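Stilex Docs Navigation: Overview | Bedding | Clothing | Laundry areas | Changelog

Datasets > Home textiles > Stalance > README

We use cookies to remember your language setting. Accept / Manage

# Stalance: clothes on beds

Stalance is a collection of clips about one of the most ordinary jobs in any home: sorting out the clothes that end up on top of the bed. We love this subject! A shirt dropped on a duvet has hardly any shape of its own, the duvet under it has wrinkles too, and telling where one fabric stops and the other starts is a wonderful puzzle.

This is the second part of the Stilex textile set. The first part, Belano, stays with towels on hard tables, and people kept asking for something softer and messier – so we made it.

## What's inside

- 543 clips, each with a short written note
- 32 garments, mostly tops and socks
- 9 bed setups, from a single bare sheet to a thick duvet
- `notes.csv`, one line per clip (garment, bedding, start state, end state)

Start state is one of `crumpled`, `half_open` or `flat`. End state uses the same words, plus `folded`. A garment held above the bed at the start counts as `crumpled`, even if part of it hangs straight.

## Bedding and color

Pale green bedding is a favorite of ours. Blue cloth stands out on it beautifully, and the small wrinkles still show. White socks are harder than they sound, especially next to a white wall, and we'd be very happy to see what you make of them.
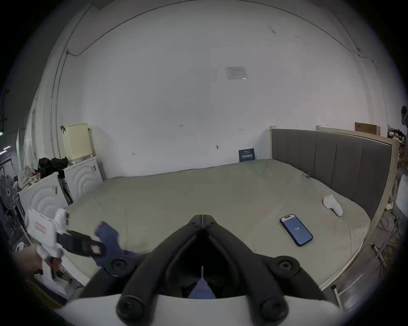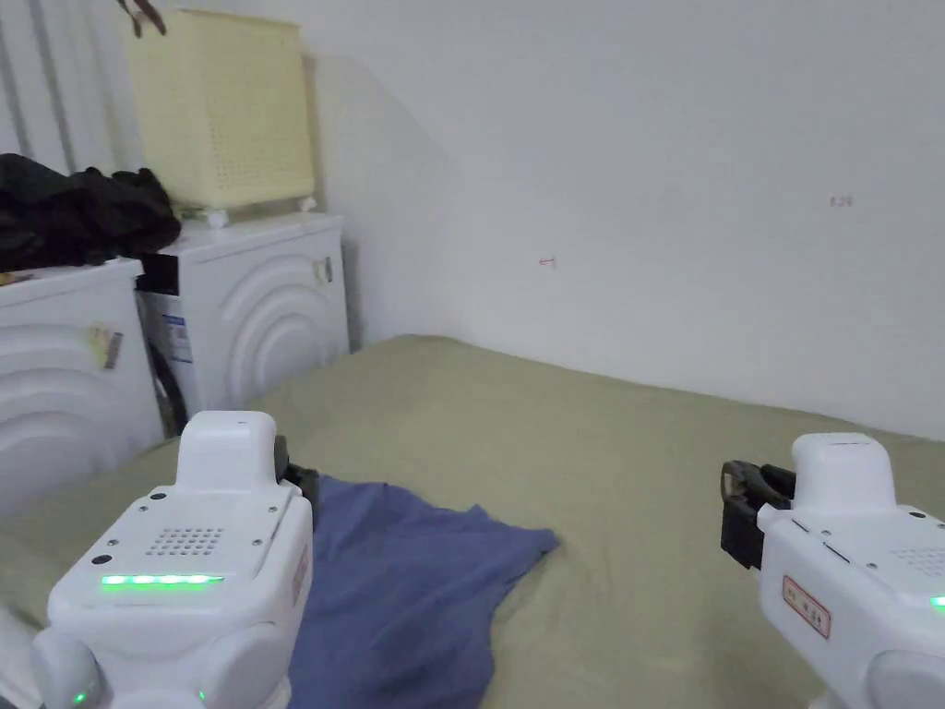

Blue cloth on green bedding, two views.

Page last changed: April 2020

Small things are left lying on the bed if they were there when a clip began. In the first view there's a phone in a dark blue case and a loosely folded sock, and both go in the notes under `other_items`. Please don't crop them out if you share your own version – real beds have phones on them.

Walls, boxes and appliances in the background get no labels. Hjørdis Åberg has started a separate list of room types (bedroom, laundry corner, mixed) and it should be ready for the October update.

## Known problems

- `blue` covers everything from navy to medium blue. Light changes the look of a fabric a lot, so treat the color column as a hint.
- Rumpled T-shirts are sometimes noted as just `cloth` when the neck and sleeves couldn't be made out. We left those alone.
- 2 of the bed setups share the same duvet with a different sheet underneath. They have separate numbers anyway.
- Socks are listed one by one, even if they match.

## Using it

Unpack everything into one folder and keep `notes.csv` at the top level. The Dahlgren viewer opens it directly and lets you sort by bedding, and that's a really nice way to spend your first half hour with the set.

Corrections to the notes are very welcome. Send the clip number and the line as you think it should read to Trygve Sjöberg, who looks after the notes file.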